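De onde vem o azul das calças de ganga

Quase toda a gente tem em casa uma peça de roupa de ganga. Pode ser umas calças, um casaco ou uma saia. A ganga é azul há muito tempo, e esse azul tem um nome: índigo.

O que é o índigo?

O índigo é um corante, ou seja, uma substância que serve para dar cor. Durante milhares de anos foi tirado das folhas de certas plantas. A mais conhecida é a anileira, um arbusto que cresce em países quentes, como a Índia. Na Europa usava-se outra planta, o pastel, que tem flores amarelas pequenas. Se olhares para as folhas destas plantas, vês que são verdes. O azul só aparece depois de algum trabalho.

Como se faz a cor?

Primeiro, as folhas ficam de molho em tanques com água durante várias horas. Depois, a água é batida com força para apanhar ar. Vai mudando de cor e forma-se no fundo uma lama azul-escura. Essa lama é escorrida, seca e cortada em blocos.

O índigo tem um problema: não se dissolve na água. Para tingir, é preciso transformá-lo noutra substância, que se dissolve e tem uma cor amarelo-esverdeada. O fio entra na tina e sai de lá verde. Quando apanha ar, o oxigénio volta a transformar a substância em índigo e o fio fica azul à frente dos nossos olhos. Para conseguir um azul escuro, repete-se o banho. Na oficina de tinturaria Fisinden, o tintureiro Nnamdi Okonkwo mergulha cada meada 13 vezes. Entre dois banhos, pendura-a numa vara e espera que o verde desapareça por completo.

Hoje, a maior parte do índigo é feita em fábricas, a partir de produtos químicos. O resultado é a mesma substância que existe nas plantas, mas fica mais barata e a cor sai sempre igual.

Porque é que a ganga é azul por fora e clara por dentro?

Um tecido faz-se com dois grupos de fios. Os fios que vão ao comprido chamam-se teia. Os que passam de um lado para o outro chamam-se trama. Na ganga, a teia é tingida de azul e a trama fica branca. Cada fio da trama passa por baixo de dois ou três fios da teia e depois por cima de um. Na linha seguinte, tudo avança um fio para o lado. Por isso se formam riscas inclinadas, e a este modo de tecer chama-se sarja. Do lado de fora vê-se mais teia e do lado de dentro vê-se mais trama. 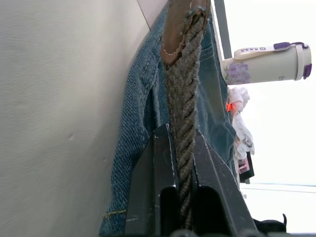
O azul da ganga também muda com o uso. O índigo fica agarrado à parte de fora do fio e quase não chega ao centro, que continua branco. Cada vez que a roupa roça numa cadeira ou vai à máquina, solta-se um pouco de cor, e ao fim de algum tempo o tecido fica desbotado, como a ganga da fotografia. As costuras são grossas porque juntam várias camadas de pano, e por vezes levam linha de outra cor, como aquele bocadinho de amarelo-mostarda. A linha amarela não leva índigo, por isso nota-se bem sobre o azul.

Experimenta

Procura em casa uma peça de ganga velha e vira uma parte do avesso. Compara as duas faces com uma lupa e tenta encontrar os fios brancos. Depois esfrega um pano branco húmido numa peça de ganga nova e escura. Se o pano ficar azulado, é índigo que se soltou dos fios.

Palavras novas

Corante: substância que dá cor.
Meada: porção de fio enrolado.
Sarja: tecido com riscas inclinadas.
Tina: recipiente grande onde se tinge.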